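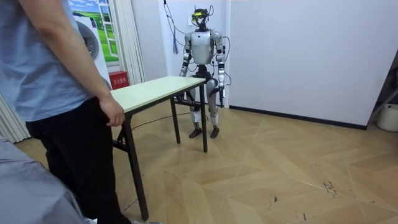
Small folding table, pale top, thin black legs.

Liesbeth Verstraete
January, 7.40 am

Right, I promised a few of you I'd write up how we run the soup lunch in Damton, and I've got a pot of tea and an hour before the bus, so let's have a go. It will be long. You know me by now.

We started with eleven people in my front room. Eleven! I had bowls on the windowsill and Frans Segers eating his off the piano lid with a tea towel under it. It was lovely and it was a squash, and by the second month we had to find somewhere with a proper floor and more than one loo.

So now we're in the hall behind the library, once a fortnight, twelve till two. It's a plain room and the radiators clank, but there's a kitchen with a real hob and the windows look out on the pear trees. People come in with red noses at this time of year and you can see their shoulders come down when the door shuts behind them.

On to tables, as I've had more messages about tables than about soup. Please don't buy big ones. We were given three enormous trestles by a school that was clearing out, and I was so grateful, and they were awful. You need two strong people to shift one, and once it's up, everybody sits in a long row and talks to the person on their left for two hours.

Small folding ones, every time. Four people fit round a small table, five if they like each other, and they all end up in the same conversation. If somebody comes alone they don't have to walk the length of a room looking for a gap. You can pull two together for a family and pull them apart again for pudding.

Get a top you can wipe. I can't say that strongly enough. Beetroot soup in October taught me everything I know about bare pine, and my poor mother's card table still has the pink ring on it.

And check the feet before you pay for anything second-hand. Turn the table over in the shop, never mind who's looking. If a rubber foot is missing you'll get a wobble, and a wobble and a full bowl of leek and potato are no friends of each other. Annelies Dierckx keeps a tin of spare feet in her coat pocket and I've seen her fit one while holding a baby.

Now the soup itself! We make two pots, one with meat and one without, and the one without always goes first, so these days it's the bigger pot. Onions and celery cooked very slowly in butter or oil until they've nearly given up, and then whatever is cheap. This month it's been swede and carrot, with a bit of ginger when I can find a nice piece.

Salt late. Cor Mertens salts early and we've agreed to stop discussing it.

Bread comes from Sebastião Conceição, who bakes at home in Havum and drives over with the loaves wrapped in blankets on the back seat like sleeping children. He does a brown one with caraway that people ask for by name, and last time he brought a sweet one with orange peel in it too, and I'm afraid I hid a piece behind the tea urn for myself.

Money, as someone did ask. There's a jar by the door and you put in what you want, or don't, and the jar faces the wall so you can't be seen either way. We had 114 euros in it after the Christmas lunch, which paid for the butter and a new ladle and left a good bit over for the gas. Some weeks it's mostly coppers and a button. It evens out.

Please don't do tickets if you can help it. We tried it for a month when we were worried about numbers, and the people who stopped coming were exactly the ones I'd most wanted to feed. I went round to see two of them afterwards and they'd both thought they needed to book and hadn't liked to ring.

What I would do is put a notice in the chemist's window. We printed 200 leaflets with a very handsome leek on the front and I still have most of them under the stairs. One handwritten card next to the cough sweets brought in half the room. Everyone goes to the chemist in winter, and they stand there waiting with nothing to read.

Somebody wanted to know about the clearing up. Start at ten to two, but quietly, and leave the table with the best conversation until the very end. There's always one. Last time it was three old schoolfriends from Yan trying to remember the words to a song about a goose, and we swept all the way round them and let them get to the last verse.

Fold the tables on their sides and keep your fingers well clear of the hinge (I have a black thumbnail at the moment, so do as I say). Stack them with the tops facing each other and an old sheet in between. Ours live in the cupboard with the badminton nets.

Next one is leek and potato and a spicy lentil, and Sebastião is threatening cheese scones. If you're anywhere near Damton do come, bring your gran, bring the neighbour you only ever nod to. Twelve o'clock, side door, the front one sticks.

There's my bus. I'll answer the question about freezing stock tonight when I've got my glasses on.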